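Chapter 2
The Shoes by the Door

Pairs, parking spots and why the front hall always goes first

I grew up in a house where you could tell who was home by looking at the floor. Mum's clogs to the left of the door, Dad's work boots on a sheet of newspaper, my brother's runners wherever they landed when he kicked them off. I could come up the path after school, stick my head in and know exactly what sort of afternoon I was in for. So when people ask me why a textbook on household organisation gets stuck into shoes before it touches the pantry, the linen cupboard or the dreaded garage, I tend to go on a bit. You've been warned!
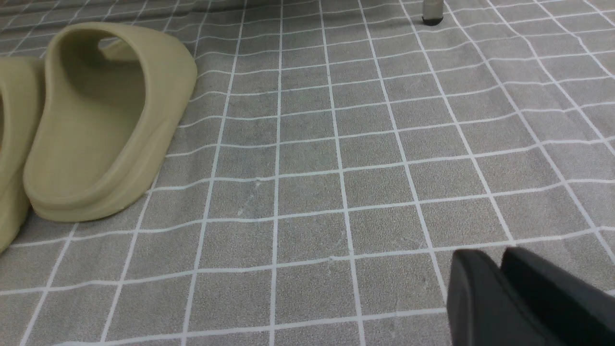 Reading time: 7 minutes

In Chapter 1 we went through a whole house with a notebook and didn't move a thing, and I know some of you found that maddening. Good news: you get to move things now. Small things, mostly, and they come in twos.

Shoes are a lovely place to begin your practical work. They're light. They have an obvious partner. They have a front and a back, a left and a right, so there's a correct way for them to sit, and you can see from across the room if they're sitting that way. Compare that with a drawer of batteries and takeaway menus (Chapter 6, bring a cup of tea). With shoes you get to practise the four basic jobs of tidying on something forgiving, and if you muck it up, you pick them up and go again.

By the end of this chapter you should be able to:

sort a mixed lot of household footwear into pairs and put the pairs into sensible groups
set down a pair so it's side by side, facing the same way, and close enough to read as one item
choose a parking direction for an entry and explain your choice to the people who live there
work out how much floor a household's everyday shoes need
tell the difference between everyday footwear and stored footwear, and talk a client gently through it

A few words you'll need

Pair. Two matching shoes, left and right. Sounds too silly to define, but wait till you meet a house with three kids who all have the same school shoe in neighbouring sizes. For our purposes a pair isn't a pair until you've checked the sizes.

Parking spot. The patch of floor, mat or shelf where a pair lives when it's off the foot. I use the word "parking" on purpose because people already understand it. You don't leave the car across two bays.

Toe-in and toe-out. A pair parked toe-in points at the wall, so you walk up, step out and leave them. A pair parked toe-out points into the room or at the door, ready to go. Neither one is right. I'll come back to this, at length, because it has caused more arguments in my classes than anything else in the course.

Slip-on. Anything you can get into without using your hands. Slides, clogs, thongs (the rubber kind, for any Canadian readers who've just raised an eyebrow), moccasins, most slippers.

Fastened shoe. Anything with laces, buckles, zips or straps you have to do up. Sneakers count here even if you never undo them and just stomp your heel down the back. I know who you are.

Grouping by how they go on

Most people, handed a heap of shoes and asked to sort them, will go by owner first. It's natural and it isn't wrong, and in a big family you may well finish up there. But I'd like you to try sorting by how the shoe goes on before you do anything else, because that tells you how it'll be used at the door.

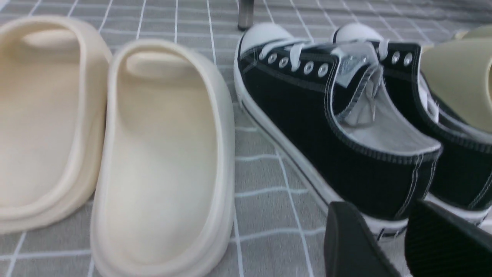
Slip-ons get used in a hurry. They're for the bins, the mail, the dog, the washing you forgot about until it started spitting. They want to be nearest the door, with nothing in front of them, and they'll be moved many times a day. Fastened shoes are for proper outings. You sit or crouch to put them on, so they need a bit of room for you as well as for themselves, and they can live a step further in. Mixing the two is how you end up hopping about on one leg with a sneaker in your hand and a clog under your heel.

I learned this the slow way. My first paying job was for a woman named Judite Carrilho, who had a narrow entry in Utdale and a household that came and went at all hours. I spent a whole morning arranging her shoes by owner. It looked gorgeous. I went back the next week and it was a dog's breakfast, and Judite (who is very kind, and who still sends me lemons) told me the trouble was that everyone's quick shoes were trapped behind everyone's good ones. We swapped it round over a cuppa. Slip-ons along the door side, laced shoes on the far side, a gap between the two groups. She's kept it that way ever since.

The gap matters, by the way. Students love to close it up to make the row look even. Leave it! A gap tells people there are two groups without your having to put up a label, and it gives a wandering shoe somewhere to be that isn't on top of another one.

Setting down a pair

Now for the physical bit, which you should do along with me if you've got shoes handy. Wear something you can kneel in.

Step 1. Pick your surface. Any firm, level floor will do, though for practice I like a mat with a printed grid or check, or a tiled floor, because you can use the lines to judge your angles. Smooth it as best you can and don't fuss over the odd ripple.

Step 2. Put the first shoe down and leave it alone. It's your anchor. Everything else gets lined up to it, so if you keep nudging it you'll be there all day.

Step 3. Bring the second shoe in alongside, heel level with heel. Go by the heels and let the toes look after themselves. Toes taper and curve and will fool you every time, but heels are much the same from one shoe to the next.

Step 4. Close the distance. You want the two shoes touching or very nearly. Once you can fit your hand between them they start to look like two separate things, and separate things drift.
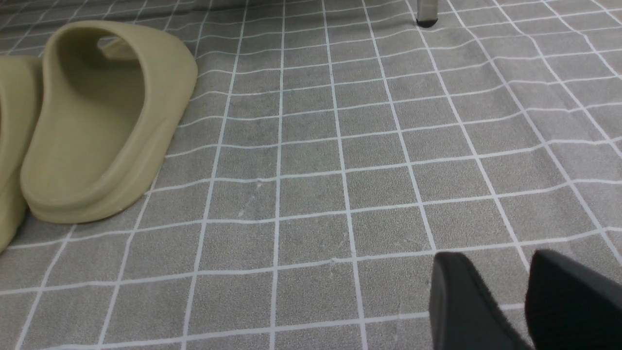
Step 5. Stand up, walk off, come back. Look at the pair from where a person would first see it coming in. If it looks right from there, it's right, even if it's a smidge off when you're down on your knees.

Step 6. Do the next pair. Use the first pair as your guide for direction, and keep a shoe's width between pairs if you've got the floor for it.

With practice you'll do all this in one movement, without thinking, in other people's houses, at parties. I'm sorry about that. There's no cure.

How much floor do you need?

Time for a tape measure. Lay out the everyday pairs, side by side, and measure the full run from the outside of the first shoe to the outside of the last. Add your gap between groups, then add one spare spot for a visitor. Write it down in millimetres (I know, but the shelf people all work in millimetres and you'll save yourself a headache).

My own entry has a clear run of 1065 mm between the door frame and the radiator. When I first measured up I had it in my head that I could park every shoe in the house there. I could not. What I could do was park what we wore that week, and once I'd accepted that, the hall stopped being a battleground. The dress shoes went up to the wardrobe, the gumboots went out the back, and the winter boots went into a box until the cold came round again.

If the run is too short, you've got two options before you go buying furniture. You can park in a double row, slip-ons in front, or you can move one whole group elsewhere. Please don't thin out by taking one pair from each person "to be fair". It sounds reasonable and it makes everybody cross.

Toe-in or toe-out?

And so to the great debate. I teach toe-in as the starting point for slip-ons in a family home, for the plain reason that it's how they come off if you walk up to the wall and step out of them. You're asking nothing extra of anyone. Toe-out is neater for the person leaving, and some households do it as a courtesy to guests, which I think is charming, but somebody has to turn the shoes around and you need to know who that somebody will be.
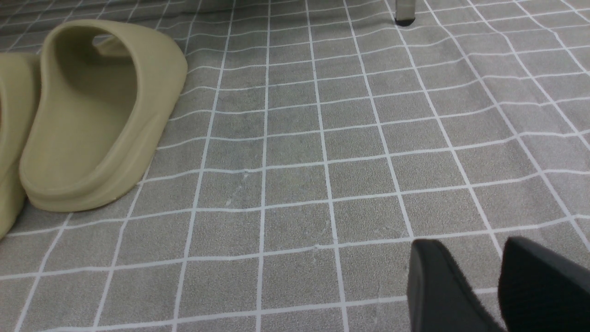 One thing that helps settle it is looking at the shoe from the heel end, which is your view of it when it's parked toe-in. With a chunky moulded slide you can see straight down into the footbed from back there, and the foot has an open run in under the strap. The pale khaki pair is a good one to learn from: heels towards you, a tall wide strap arching over the near one's foot opening, the two slides resting side by side. If you stepped in as they stand, you'd be facing away from yourself and into the wall, so for a quick exit you'd want them spun round. For a quick arrival, leave them be. Decide which of those your household does in more of a rush and you've got your answer.

Have a go before you read on

Find an entry that isn't your own, with permission, and sketch it. Mark the door, the way it swings, and anywhere a person could sit. Then note each pair on the floor as slip-on or fastened and toe-in or toe-out, with an arrow for direction. Singles get a circle. Don't tidy anything yet.

Keep your sketch, as you'll want it beside you for the Rezaei household in section 2.1, where we have a long hall, a shared front door and a grandfather who won't be parted from his sandals.

2.1 Reading an entry: the Rezaei hall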